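Maltetholm, the long room: a small gallery

These pictures are from the long room at Maltetholm, where our group has worked since March. Friends from home often ask me what the place looks like, and I always answer with too few words. I am not a photographer. Please look at the gallery as you would look at a family album, with patience for the person who arranged it.

The floor

The floor is gray concrete, and it was the first thing I liked about the building. It is easy to sweep, and a chair moves on it without much effort. In the first week we put down dark tape in straight lines, so that each station has its own piece of ground. Dumisani Matlala did the measuring and I did the cutting. He is very exact with such work. One line came out 3 centimeters wrong, and he pulled up all of it and started again from the door.

I have now learned that tape on concrete must be pressed with something hard, for example the back of a spoon. With only the thumb, the corners come up after a few days.

The chairs

Our chairs came from two different places and they do not match. Several have a mesh back, which is pleasant in summer, and others have a padded armrest. I prefer the padded ones, especially after lunch, when the elbow wants to rest on something soft. Dumisani has the opposite opinion, and we have discussed it more often than the subject deserves.

We ordered a part of them through Flokero, who delivered on time but left all the boxes in the stairway. It took us the whole morning to carry everything up. The invoice was 2,359 with delivery, and 2,248 if we had collected the chairs ourselves. I still think we should have collected them. 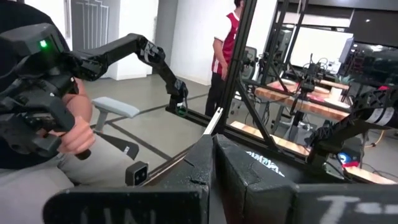
The afternoon is my favorite part of the day in this room. After two o'clock the telephone is quiet, the people who had meetings have come back, and everybody finds a place to sit or to stand. Some of us speak very little while we work. Others talk to themselves, in three languages that I can recognize and one that I cannot.

We change places every 55 minutes. The rule is written on a paper near the door, together with the wifi password and a request to wash your own cup. When I arrived I found this rule a little strict, but my back has changed my mind. If you are in the middle of something you may finish it, and the next person waits with good manners.

The frames

The black frames are made from aluminum profile, the kind with a groove along each side. You can fix almost anything to it if you have the correct nut, and the correct nut is always in the other drawer. We built the first frame from a drawing, and the later ones mostly from memory. I have a good memory for such things, but it is not perfect, and one frame had to be taken apart on the same evening.

The screws are kept in small jars with a label on each. The labels are in my handwriting, so I must apologize to the people who read a seven as a one. A new set of labels is on my list.

What people wear

There is no uniform. In winter the room is slow to get warm and we keep our coats on until ten in the morning. In the warm months you see jerseys, T-shirts and rolled sleeves. A cousin asked me if we must dress like in a laboratory, with white coats, and was a bit disappointed by my answer.

The names

Visitors ask about the words on the cabinet doors. Iltum is the cabinet for cables and Vishwakarma is the one for tools - the first name was there before us, and the second was chosen by vote. I voted for something shorter, but I have become fond of it. The key of Iltum does not turn well, so please lift the door a little before you try.

Coming to see us

If you would like to visit, write to me one or two weeks before. The entrance is at the back, after the bicycle stand, and the bell must be pushed for a long time. Wear shoes with a closed toe. There is coffee on the second floor, and also tea, but the tea is old and I cannot recommend it.

I will add more pictures when the shelves by the window are finished. Dumisani has promised me the shelves before the end of the month, and the wood is already standing in the corridor.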